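1/ Okay, a few of you asked why I went quiet in April. I spent most of it arguing with a two-armed robot about laundry. Grab a coffee, this one's a bit of a saga.

2/ The job is the Hultasov folding cell. Grey t-shirt goes down on the table, right arm grabs, left arm comes in, shirt gets stretched and folded. We'd done more than 2,000 folds by then and I was feeling pretty smug.

3/ Then fold 435 of the new batch stopped dead with a grip force fault on the right side. Cleared it, ran it again, fine. Went and made toast. Came back and it had faulted again (of course).
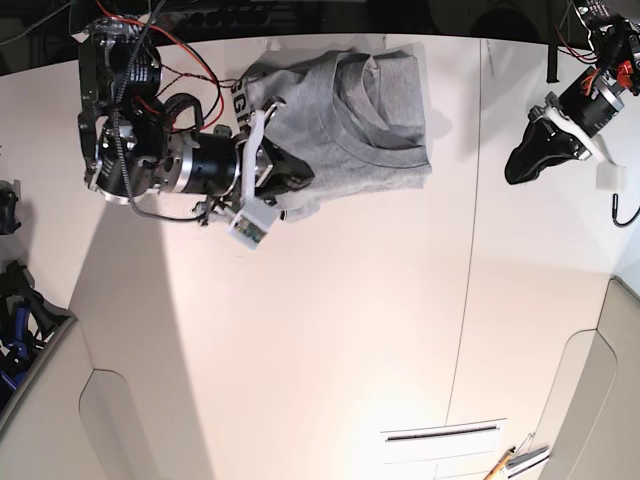 My first guess was the cloth. When a shirt's all bunched up you can end up with four layers in the fingers instead of two, and the force reading goes through the roof. So I spent a whole day flattening shirts by hand like somebody's nan. Same fault!

4/ Second guess was the stretch. Both arms pull away from each other to get the shirt taut, and if one's a hair late the other one cops the whole load. I slowed that move right down and watched it over and over with my hand near the stop button.

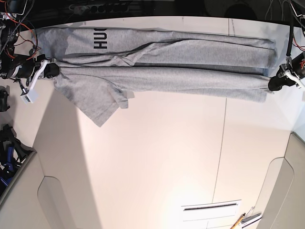

5/ Slowing it down did help, which sent me the wrong way for ages. Faults dropped off, I told everyone it was sorted, and I went home early. You can guess how the next morning went.

6/ And here's the bit I'm not proud of. To keep it running I'd bumped the force limit up by 300 counts "just for testing". Never put it back. So for a couple of days the grippers were squeezing harder than they should have been, and I was reaching in between cycles to straighten collars. Please don't do that. I've told myself off plenty.

7/ What cracked it was going through the wrist camera footage slowly. You get a good look at the fingertip pads and how the fabric sits around them. I should've started there. 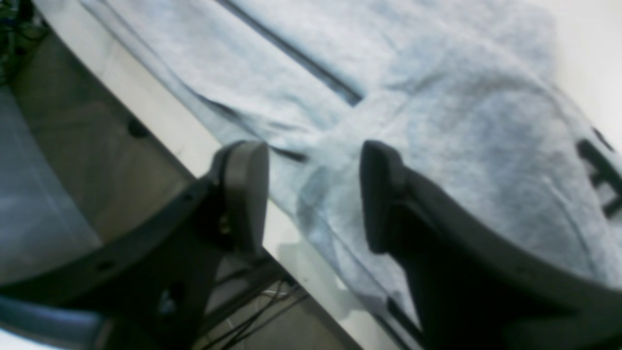

8/ The culprit was the zero offset on the force sensor. It was creeping up a little every cycle and only resetting on a full power cycle. So every morning the thing looked cured, and by lunch it was a mess again. 14 restarts in my notes and I still didn't twig!!

9/ The fix is dead boring. The cell now re-zeroes with the fingers open before each pick, and the shirt has to be lying out flat with the arms parked before anyone puts a hand in.

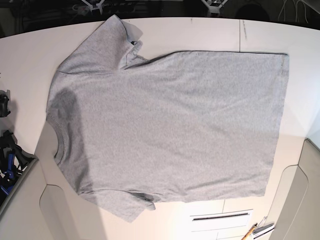 The force limit's back where it was, and changing it now needs a second person to sign off. Hrynyshyn (our test rig, long story) got the same update so it doesn't bite us there too.

10/ Next up is long sleeves. I've already got a bad feeling about the cuffs. If anyone's seen offset drift like this on their own grippers, my replies are open, I'd love to compare notes.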